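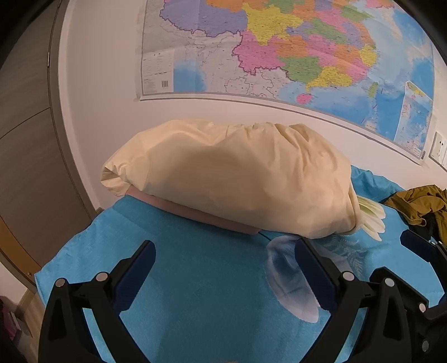

# Nernora folded quilt and bolster cover

Large cover in plain cream cotton, for turning a spare quilt into a bolster during the day. Made by Tinico for the Nernora bedding range. Suitable for single and double beds pushed up against a wall.

A quilt that is only needed on cold nights takes up a lot of cupboard space. With the Nernora cover you roll or fold the quilt, put it inside, tuck in the open end and leave it on the bed as a back rest. At night it comes off in one piece and can go on a chair or the floor.

The cream goes with most bedding, including bright sheets and large flower or leaf prints. We don't make it in patterned cloth.

## Details

- Colour: cream
- Outer: woven cotton, washed before sewing
- Opening: one end, plain tuck, no zip or buttons
- Weight of empty cover: 1000 g
- Diameter when filled: roughly 45 cm, depending on the quilt
- Pack contents: one cover, one cotton storage bag

The quilt is not included. Sheets, pillows and wall decorations are sold elsewhere or not at all.

## Filling the cover

1. Lay the quilt flat on the bed and fold it in half lengthways.
2. Roll it from the short side. Keep the roll firm but don't kneel on it, particularly if the filling is down.
3. Pull the cover over the roll like a pillowcase. Two people will find this easier with a double quilt.
4. Push the spare cloth at the open end inwards and smooth it under.
5. Turn the cover so the seam is at the bottom.

The cloth will gather into pleats wherever the quilt is thinner. A second fold in the quilt takes up most of the slack. Thin summer quilts leave a lot of loose cloth, and for those we suggest the smaller Birent cover, which has the same opening.

Before making the bed, check for chargers, cords and other small things lying on the sheet, as they are easily covered up by something this size.

## Washing

Machine wash at 40 degrees with similar colours. The first wash should be done separately. Expect up to 5% shrinkage in length, which has been allowed for in the cutting. Line dry if you can. Iron on the reverse while slightly damp, or leave the creases, which pull out when the cover is filled.

Do not bleach. Do not wash with the quilt inside.

## Ordering

The cover is sent folded flat from our Escobar warehouse. Unwashed covers can be returned in the storage bag. Sewing faults are covered for 2 years; please send a photograph of the seam with your order number.

Next delivery of the cream is due in August.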